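Print this page | E-mail this page

Filed under: Dyehouse notes, Pale shades, Water

December, early, before the boiler

Pale green again. I have spent most of my working life on colors that hide things (navy forgives a great deal, black forgives everything) and now the order book is full of shades that sit one drop away from white and report every sin to the customer.

Recipe 1,091 is the current offender. On paper it is a child's recipe. A little Brodari turquoise, less yellow, salt, soda ash, hold at 70 C, rinse until bored. The lab dip was lovely. The second lab dip was also lovely, and a slightly different color.

I had the scale checked first. The scale is fine. I had my eyes checked second, by walking outside and looking at the sky for a while, and then looked at both dips again under the daylight lamp. Still different. The second one leans toward toothpaste. 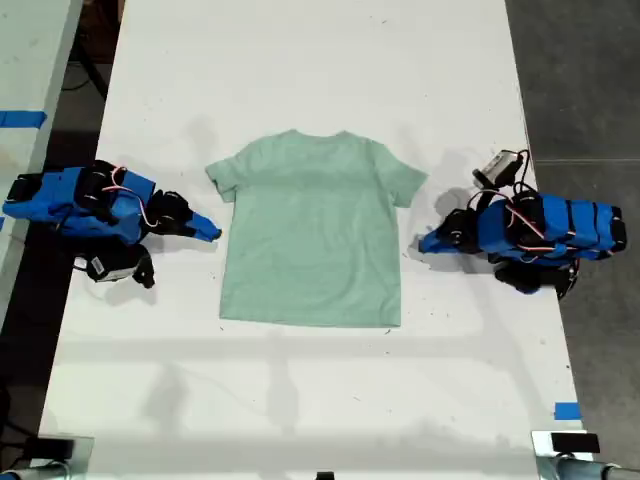 What I keep forgetting with turquoise is how slow it is. The yellow grabs hold in the first few minutes and the turquoise wanders in late, like a teenager to breakfast. If the bath comes up to temperature too fast, the yellow has the place to itself. If the hold is cut short because there is a truck waiting, we get straw with a hint of mint and a phone call. So the ramp matters more than the weighing, and the ramp is the thing we do by feel, since the Bedard's controller has its own opinions and displays them in a font I can't read without my glasses.

Ran three small pots on the bench, same cotton, same everything, changing the ramp only. Slow, medium, and whatever the Bedard thinks medium is. Slow was best. Slow is always best, and I write it down every winter as though it were news.

Note to whoever opens this next: the soda goes in by portions. Portions is plural. The bucket method is banned for pales. 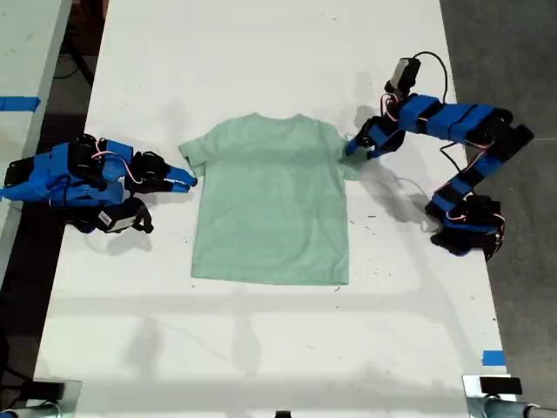

Which leaves the cloth. The Kurtuluş cotton comes in beautifully knitted and with a whiteness that moves around from lot to lot. Under a dark shade you would never know. Under 1,091 you are more or less dyeing the whiteness. I cut a strip from each lot on the shelf and lined them up on the windowsill, and they go from milk to old piano. I have labeled them with the lot number in pencil. Please don't use them to wipe the sink. It has been done.

Options as I see them:

Buy one big lot and use it only for pales. Costs money, takes up the good shelf.

Bleach everything to the same dull white first. Costs time, and the hand goes a bit dry.

Tell the customer that pale green has natural variation. Costs the customer.

I favor the first. I will be overruled in favor of the third and we will end up doing the second at night. 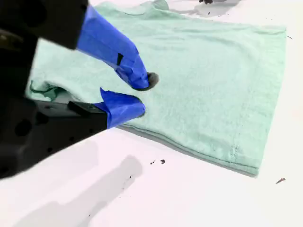 GRASANO, December

Over at the other shed for the afternoon, with a bag of strips and a jar of our own water, which made me look like somebody selling a cure. Their water is softer than ours. I'd always been told this as a piece of local bragging, but the test kit gives 78 ppm for them and makes a much darker purple for us, and I stopped adding drops when it got embarrassing.

Did the same pot twice, their water and our water. Ours came out flatter and a touch gray. Theirs had that clean, cold look the first lab dip had. And then I remembered where the first lab dip was made. Here, on this bench, back when our sink was blocked. Two weeks of blaming the yellow.

So the plan is sequestrant in every pale bath at home, dosed for the real hardness and not for the figure taped over the tank, which was taped there by an optimist. The tank holds 600 liters, so mix it in the tank and let it turn over before drawing any off. Adding it at the machine afterward is decoration.

Still to try: rinse water. If hard water dulls the bath it must do something in the rinse too, and we rinse these forever.
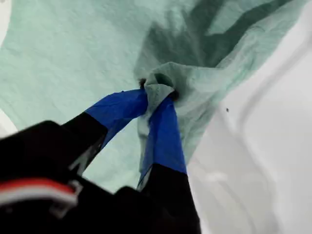
A note has since appeared in the margin here, in green ink, to say that the rinse does matter, that this was tried on the pale blues before my time, and that the last rinse should get a little acetic to finish neutral or the turquoise shifts on the shelf. It adds that the results are in the old red binder. The red binder is holding up one end of the strip dryer.

Will retrieve the binder when somebody finds a brick of the same height.

Also, before I forget: re-order pH paper, the narrow range, and a new pencil for the windowsill. Next pot goes on at slow, with sequestrant, half of it rinsed hard and half soft, both ends stapled to this page once they've conditioned overnight. Don't judge the shade straight out of the dryer. I did, and had to cross out a paragraph.

Last updated: December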